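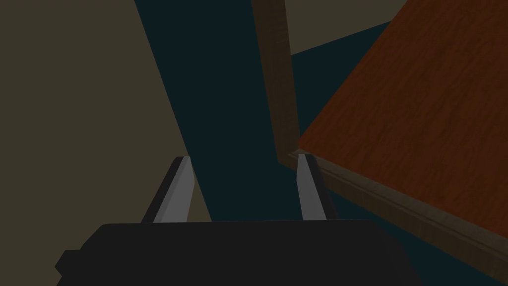
What is Pemley?

Pemley is a website about reality television and the people who end up famous because of it, run by a small team of writers who have been watching this stuff for far longer than we'd like to admit to our families. We write recaps, reunion coverage, casting news, the occasional long essay about a show everybody else has forgotten, and a weekly letter that goes out to anyone who asks for it.

How we got started

Pemley began as an email chain. A few of us worked together at a local entertainment weekly called the Plistau Ledger, and when the paper stopped running its television page we simply kept writing the column to each other. We would watch a finale, go to bed much too late, and send a long message in the morning with all of our complaints in it. Friends asked to be added. Then friends of friends asked, and then one day somebody's aunt wrote back with a correction about the second season of a dating show (she was completely right, and she still writes to us), and we figured it was time to put the whole thing somewhere people could find it.

The site went up on Saturday, February 10, 2018, with one recap, one apology for the color of the menu bar, and a comment section that broke before lunch. We fixed the comment section by March. The menu bar took quite a bit longer, and a few of our earliest readers still say they miss the old one.

The name comes from the street where we rented our first office, two rooms over a dry cleaner. We had a long list of clever names with puns about roses and confessionals, and every one of them was already taken by somebody else, so we looked out the window at the street sign and that was that.

What you'll find on the site

Recaps are still the heart of what we do. We cover 8 shows at any one time, and each one has a writer who stays with it from the premiere to the reunion, so you won't find a new person wandering in halfway through and asking who everybody is. We like a recap that's written by someone who remembers the fight from episode two and knows why the seating chart at the dinner party matters.

We also keep what we call the Hedegaard Shelf, named after the battered brown bookcase that followed us from the first office to the second. It's our archive of pieces on older shows — the ones that lasted a single season, the ones that got pulled after three weeks, and the ones that were enormous for a summer and then vanished. There are 226 entries on the Shelf now, and it's the part of the site we're proudest of. If you once loved a show where strangers ran a bakery together on a houseboat, please do look there first, and if we've missed it, please tell us.

Then there is the letter. It goes out once a week and it's called The Asten Letter, after the coffee shop where the first one was written on the back of a menu. It has a short essay at the top, a list of what to watch, and a reader question at the bottom, and we try very hard to keep it short enough to read over breakfast. We don't always manage it.

How we write about people

This part matters to us, so forgive us if we go on a bit. The folks on these shows signed up to be watched, and we think it's fair to talk about what they said and did on the air. We'll laugh at a bad toast or a terrible song. We'll take sides in an argument, loudly, and sometimes we'll change our minds the next week and say so.

What happens off camera gets a much higher bar. We don't write about anybody's children unless their parents have made them part of a public story, and even then we go gently. We don't guess about pregnancies, illnesses, or weight. We don't pay for tips, and we don't print a breakup rumor that comes from one unnamed person with a grudge. We've been late on a few big stories this way, and one or two readers have let us know it! We can live with being late.

When we get something wrong, we fix it at the top of the page and leave the note up. Spelling counts too, especially with names, and especially with the names of dogs.

Who pays for it

Most of our money comes from members, who pay a small yearly fee and get the letter a day early, plus the full run of the Shelf. The rest comes from ads. We don't take money from networks or production companies, and when one of them sends us an episode ahead of time, we say so in the recap.

Writing for us

We love hearing from new writers, and quite a few of our regulars started out as commenters with strong opinions. Send a pitch of no more than 200 words telling us which show you'd like to write about and what you'd say that we haven't. A sample of your writing helps, though it doesn't need to have been published anywhere — a good long email to your sister will do nicely. We read every pitch and we pay for everything we run, including the short pieces.

Getting in touch

The contact form at the bottom of every page comes straight to our shared inbox. Comments are open on every recap for a week after it goes up. Letters meant for the newsletter should stay under 480 words if you'd like us to print the whole thing, and please tell us what name to use. Corrections go to the front of the line, aunts included.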